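The cell that had to be learned by hand

Tarcísio Tavares keeps a small brush in his shirt pocket. It is a soft one, the kind that people use to paint watercolors, and he takes it out many times in one morning. He brushes the fingertips of a gripper, looks at them against the light, and brushes again. Only then does he allow anybody to begin.

"Dust is my main colleague," he told me on my first visit to Waro, where he looks after the cell they call Plitari. "It arrives before me and leaves after me."

I had come to write about the robot. After one day I understood that the robot would be a small part of the story. The arm stands in the back room and repeats what it was taught. The bigger work is done in front, with two grippers held in the hands, by a person who opens, pushes, pulls and closes things on a white table until the system has enough to learn from. Plitari was set up to open and close small housings, the gray boxes in which some instruments are sent for service, and each task began with a person doing it first.

The method sounds easy. The operator does the task with grippers of the same shape as those on the arm, a camera follows the movement, and the position of each gripper is calculated from the square patterns printed on the cube that it carries. Solange Lacerda, the engineer responsible for the setup, drew this for me on the back of an envelope. Her drawing had three lines and one circle. The list of things that can go wrong, which she keeps in a notebook with an elastic band, takes 4 pages.

The first entry in the list is the cubes. A cube must sit on its mount without any play. If it moves by the thickness of a fingernail, all the recordings of that day say that the gripper was where it was not, and the arm will later believe them. When they started, the cubes were fixed with double-sided tape. In June, during a hot week, the tape became soft. Solange found the problem only when the arm began to close its fingers a little to the left of everything. They threw away 822 recordings.

"I did not cry," she said. "I went to buy screws."

Now the cubes are screwed, and there is a line of paint across each screw head and the mount. If the line is broken, the screw has turned. Tarcísio checks the lines before he checks anything else, also before his coffee. 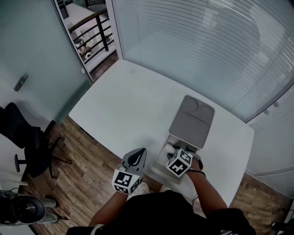

After the cubes come the fingers. The pads are soft and they wear out, mostly on one side, depending on the person who is working. Mingxuan Duan, who recorded most of the housing tasks, presses harder with the right hand, and for her the right pads are changed twice as often as the left. She did not know this about herself. "I play the piano since I was a child," she said, "and no teacher told me."

Changing a pad takes 5 minutes if the old glue comes off in one piece. It usually does not. Tarcísio scrapes the rest with a plastic card, never with metal, and cleans the surface with alcohol. Then he closes the new fingers on a strip of paper and pulls. The paper should resist in the same way along the whole width. If it slides out at one corner, he starts again. I tried this test myself and declared a pair of fingers to be good. He pulled the same paper, said nothing, and reached for the card.

The most difficult matter was the light. Daylight is generous but it changes, and a marker which is clear at nine o'clock can disappear at eleven under one bright reflection. The team tried lamps first. The lamps made the operators tired and gave the markers a shine of their own. Then they printed the patterns again on matte paper, and this helped more than all the lamps together. The lamps are now in a cupboard with the name of Jeferson Holanda on it, because it was he who ordered them, and he has accepted this with patience.

Jeferson takes care of the arm itself. His part of the work is more familiar to anyone who has been in a factory: grease, belts, a torque wrench, a sheet to sign. He has a habit that I liked. Before each session of the arm he runs it through one old task, always the same one, with nothing new in it. The lid goes up, the fingers go in, the lid comes down. If the arm does this well, he permits the new task. If it does it badly, he does not touch the program. He walks to the front room and asks Tarcísio what has been changed.

Most times, something has been changed. Once it was a table that had been pushed toward the wall for cleaning. Another time Cleiton Quintana, who builds the grippers at Tritar and comes to visit every few months, had replaced a spring and had told only one person. The new spring was better. It was also stronger, and the fingers closed earlier than the arm expected. The two rooms did not speak much for one afternoon. Since then every change is written on a sheet by the door – the date, the part, the name – and Cleiton signs it like everybody else.

I asked him if the rule offended him. He laughed. "I made the same rule in my own workshop the week after," he said.

The cable is the last point in Solange's notebook, and the one that new operators like least. It must have enough slack to let the wrist turn, and not so much that it catches on the object. She asks each person to make a full turn of the hand in both directions before the recording starts. Mingxuan does it quickly, like someone who is stretching after sleep. More than 56 people have worked with the grippers by now, and Solange says she can recognize many of them from this movement only.

Next they want to teach Plitari to handle a smaller housing, one made for Vasconcelos, with a catch that opens only when it is pressed and pulled together. Mingxuan has been practicing it with the grippers. On the day I left she had managed to open it, and Tarcísio was already asking her to stop, so that he could brush the fingers.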